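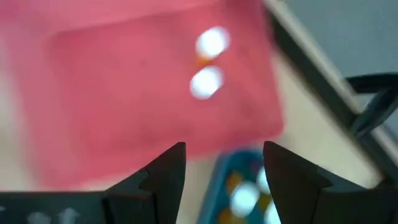 Mutua Kaijage
My aunt says a musical is any film where people sing, which makes half the westerns she owns musicals, so I'm after a second opinion before Sunday lunch.

I've been asked to pick six early sound films for our film night at the Dembridge library, and the theme is "the first musicals". I had put down a 1931 comedy where the heroine sings twice in a nightclub and once in the bath. A member has written in to say it doesn't count, as she's only singing because the story has her working as a singer. By that rule the bath one might still get in. Is there an agreed line between a musical and a film with songs? And does it matter if there's no dancing?

Styliani Kalogeropoulos
There's no agreed line, but there is a useful one. Ask what would happen if you took the songs out. If the plot carries on and the film is merely shorter, you have a film with songs. If two people are now standing on a staircase with no reason to be in love, it was a musical.

Your member is thinking of the backstage sort, where everyone sings because they're paid to. Those have always been counted. Leave them out and you lose a great deal of the early thirties, when studios had just got hold of microphones and couldn't think what to point them at except a chorus line. So a nightclub singer doesn't rule your film out, though two numbers and a bath is thin.

Dancing isn't needed. Plenty of the early ones have a tenor who stands by a pillar and stays there.

If it were my list I'd keep the comedy but show it last, and call the season "Early films with singing in". Dull title, but it does stop the letters.

Trí Lục
depends if they look at the camera

Nektarios Kyriakidis
I'd go by the orchestra. If she's in the bath and we hear 32 strings, it's a musical. If we hear a tap, it's a woman having a bath. I put this to the projectionist at the old Plokotine years ago and he said he'd never listened to any of them, he was always changing reels.

Check the running time of your print too. Some of these were cut for reissue and the songs were the first thing to go, so you could be arguing over a number that isn't in your copy.

Mutua Kaijage
Strings. Definitely strings, and possibly a harp. Thank you all, it stays in. My aunt is claiming this as a win.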